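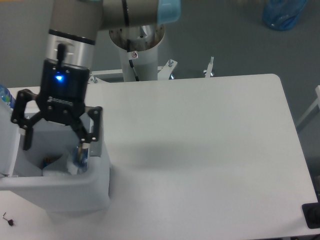
Arm and gripper at the open bin.

Tadovley bench cell – picks litter off the table, drops it in the bin. Roughly 2000 picks a shift at our Grovside site. Table, pedestal mount, arm, gripper.

What changes for staff: less reaching, no more gloves all day. The two people who used to sort by hand
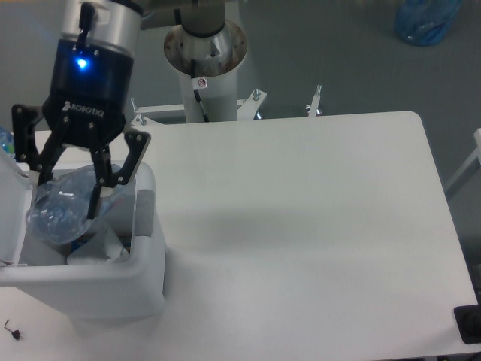 now check bins and handel the odd stuff. Training takes 2 days.

Part no. 3273. Ships from Bekholm – ask for lead times.
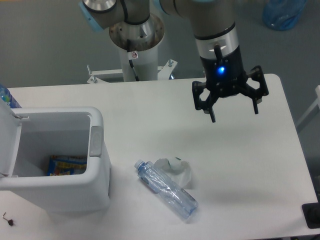
Bottle and crumpled bag on the table, wrapper in the bin.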